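11 January 2020

Cold again, and the soup I had been promising myself since the end of December got made at last, so I can stop writing "soup" at the top of every list. I am putting down how it went because I have an argument going with myself about the new produce corner at Doserau and I would like to have it on paper before I forget which side I was on.

The argument is this. For years Doserau sold vegetables out of plastic crates under strip lights, and they were fine vegetables. Some were tired by the afternoon, but you could see which ones. Then in December the crates went and in came the wooden stand, with the slatted fronts and the open bins, and a leaflet in my mailbox about "shopping the way the market used to be." I remember the way the market used to be. It was wet, and a man weighed his thumb along with your onions. I don't recall any slats.

The leaflet also said the vegetables keep better when they can breathe. Maybe so. They were breathing in the crates too, as far as I could tell. I asked at the register whether the stand was chilled and got a shrug, then a second leaflet, the same as the first.

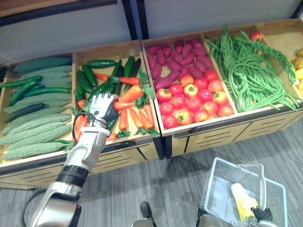
Carrots were the first thing on the list and they were also the first thing that annoyed me. I wanted them for the soup, just carrots, a plain pound and a bit, and I can't see why they have to share a bin with cucumbers. The two have nothing to say to each other. The cucumbers are slick and the carrots still have their leafy green tops on, so you go in after one and drag up the other. And then there were more cucumbers next door in with the bitter melons, as if somebody had lost interest halfway through. I will grant that the tomatoes were nicely done, all in rows with their little green caps on, but a tomato in January is a tomato in January, however it is lined up. These had orange-yellow patches on them and I left them alone.

On the tops. I have never decided if I believe in them. People say greens on a carrot mean it is fresh, and people also say the greens pull the moisture out of the root and you should cut them off right away. Both of those can't be a reason to pay more. I have a cookbook that wants you to make a pesto out of them. I did it once and it tasted like a lawn. So I twist them off at home and put them in the bag for stock, where they make no difference I have ever noticed, and I go on doing it.

I bought 500 grams of carrots by the store scale. My own scale at home said 498, then, when I moved it off the dish towel, 502. So the store is honest, or my scale is bad, and I can't get any further with that.

The sweet potatoes I had not planned on. They were a good color, that reddish purple, and I took 3 of the thinner ones on the theory that they cook faster. The theory is mine and I'm not sure of it either. The thick ones always seem to be done on the outside while the middle could still break a window. One of mine turned out to have a soft spot near the tip the size of a dime. I cut it away and used the rest and nothing bad has happened so far.

No beans. They looked all right, the very long kind, in a great tangle, but I have been burned by those. You can't take a handful without taking the whole nest, and then half of it goes limp in the drawer while I think about what to do with it. If I had a recipe I trusted I would buy them. The one printed on the back of the Traltis oil bottle says to fry them "until they are ready," which I consider no help at all.

Then there's the matter of the baskets. The old ones were wire, and they bit into your arm, and I complained about them in this notebook more than once, I'm sure. The new ones are plastic, light gray, with slots all over. I ought to be pleased. But a slotted basket is a strange choice for a store that wants to sell you loose green beans, or ginger, or those little hot peppers with the thin stems. Anything narrow goes straight through the side and hangs there. I watched a carrot top work its way out through a slot and trail along like a tail the whole length of the aisle.

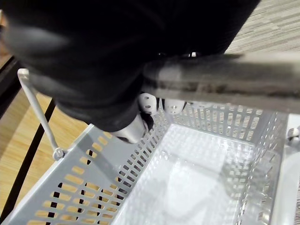 I also don't trust the handles. There are two of them and they swing on small round pivots, and the handles themselves are thin plastic, so everything you buy is hanging off a couple of buttons. With carrots and sweet potatoes it was no trouble. Add a bottle of oil, a bag of flour and a jar of something and I would want a hand underneath. I did carry it with a hand underneath, in fact, which meant I had no hand left to pick things up with, so I kept having to set it down. I suppose that is one way to keep people in a store.

The pale color I can't account for either. It looks clean now. Come March, when everyone has been putting beets and leeks in it, we will see. My guess is they rinse them less often than they think they do.

I will say for the slots that they let the grit out. When I set the basket down and picked it up again there was a little sand left behind from the carrots, and that was sand I didn't have to wash down my own sink. One point to the basket.

The total came to more than I had in mind, though not by enough to make a speech. I had been sure the new stand would mean new prices, and I'd kept an old receipt in my coat just to prove it. Carrots were the same. Sweet potatoes were up a little, but I think those go up every winter. I stood outside comparing the two slips with my gloves off and had to admit the case was weak. I have kept both receipts anyway.

Soup, for the record, as I will want it next time:

Onion, one, chopped small. Carrots, all of them, in coins. The sweet potatoes in cubes. Oil in the pot, onion first, low, until it stops smelling raw. Everything else in, water to cover and then two fingers more. Salt. Lid on but tilted. The Bulineck pot says on its base that it holds heat so well you can turn the burner off halfway and let it finish by itself. I tried this in good faith. At the end of the time they give, the carrots were still crunching, so I turned the burner back on and gave it roughly another half hour. I don't know whose kitchen they tested it in.

Mashed some of it against the side with a fork and left the rest in pieces. A spoon of vinegar at the end, and that did more for it than the stock I had fussed over. Pepper. It was good. It was a bit sweet, and next time I would put in fewer sweet potatoes or a potato potato. Two bowls tonight and two more in the Pavliuk containers, the ones with the lids that are supposed to click. One clicks. The other I put a plate on.

The cucumber I have not mentioned. I came home with a cucumber. It must have come up along with the carrots, or I took it to get it out of the way and never put it back, and it's on the receipt so I paid for it. I don't especially like cucumber in January. It is in the door of the refrigerator now and I'll slice it with salt tomorrow, and vinegar since the bottle is out.

So, the produce corner. I think the vegetables are the same vegetables. I think somebody sold Doserau a lot of nice wood. It is pleasant to stand in front of and I stood there longer than I needed to, and I did buy two things I had not written down, counting the cucumber, so perhaps it does what it was put in to do. I'll go back next week when I'm out of onions and see if the carrots have a bin of their own yet.

Need: onions, vinegar (low), dish soap, matches, a battery for the scale.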